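Home | Projects | People | FAQ | Contact

Teaching by Hand: Frequently Asked Questions
Last updated 19 December 2018

What does Cisneros do all day?
We show a robot arm how to handle computer parts, again and again, until it has enough of our goes to learn from. Jozef Vermeulen calls it parenting with better cabling.

Do I need to be able to program?
No. You need patience, and a chair at the right height. 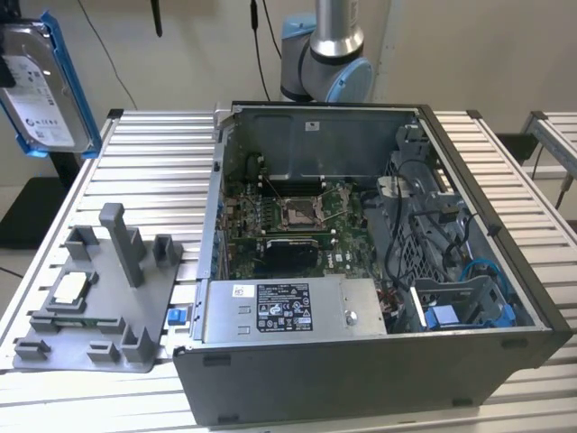
THE BENCH

Why an old desktop?
It holds still and doesn't complain. The processor has its own cradle on the grey fixture plate beside the tower, so every attempt can begin from the same spot. Please put it back there and not in your pocket.

Can I start with the processor?
Everyone asks. The socket pins bend if you so much as look at them crossly, so you start with the drive.

Hand guiding or remote control?
Hand guiding for big moves, remote for anything fiddly. If you push the arm about yourself near the drive bay, your elbow ends up in the demonstration.

How should I take hold of the drive?
By one end of the blue carrier, well away from the gold contacts. Come in at a slant if you must, but slowly.

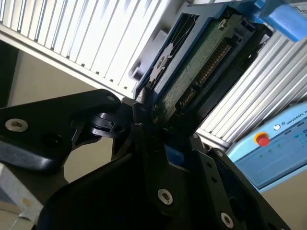 THE DEMONSTRATIONS

How many do you want?
Around 80 per task. Liesbeth De Bruijn did 38 before lunch in April and has mentioned it since.

I fumbled one. Shall I delete it?
Keep it if you recovered. Mark it "R" and carry on.

When do I press the red button?
Whenever you wonder whether to. Then tell Liesbeth, who will want to restart things herself.

4 comments | Share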